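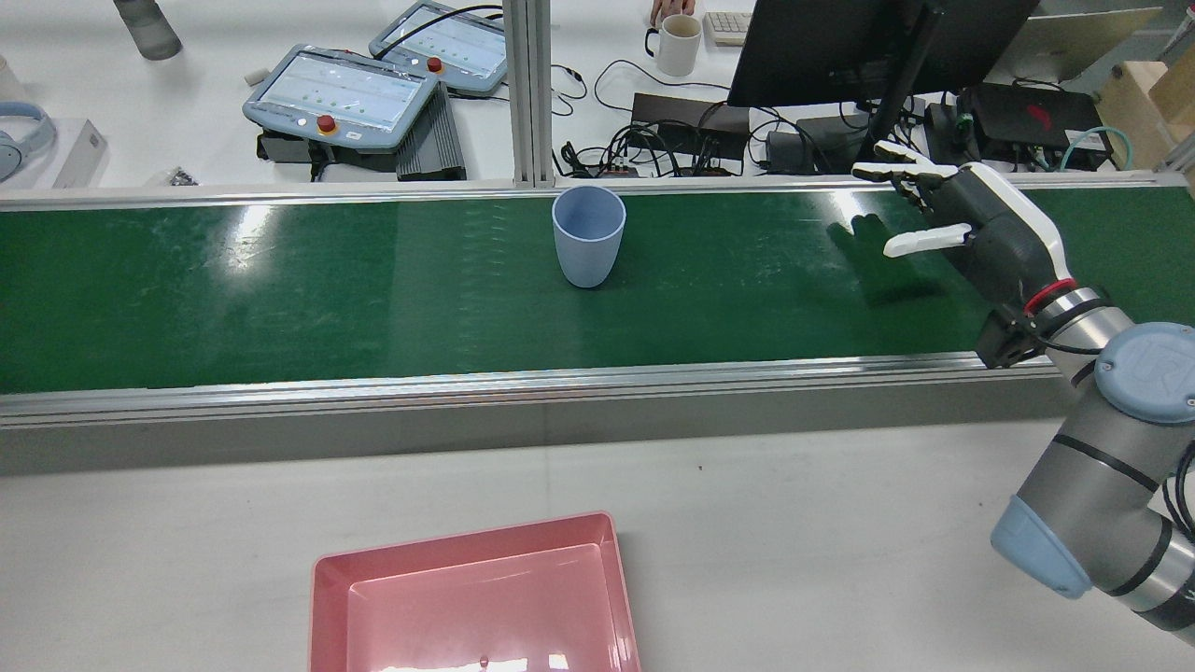
The Cliveck Hand Trials are a series of comparison tests for humanoid robotic hands, run on a shared bench at Listside. Each hand is bolted to the same arm and given the same everyday jobs, such as picking up a cup from a long green work surface and setting it down again. Results are published with the full settings used, so that anyone with a similar arm can repeat them.

The trials began in May with a simple two-finger gripper from Lopes, which remains the yardstick. It completed 1,717 of 1,862 cup lifts, a superb score for so plain a tool! The first five-fingered entry, the Flirnance hand, was given 800 lifts and proved slower, but it coped wonderfully well with rims and handles that the gripper tended to knock.

Cups are a favourite test object. A wide rim invites a pinch from above, while tapered sides make a grip from the side surprisingly tricky (the fingers like to ride upwards). Wrist cameras and controllers are compared in separate rounds, with the hand left unchanged.

See also: Robot hand; Gripper; Wrist camera

Last edited 25 Apr 2024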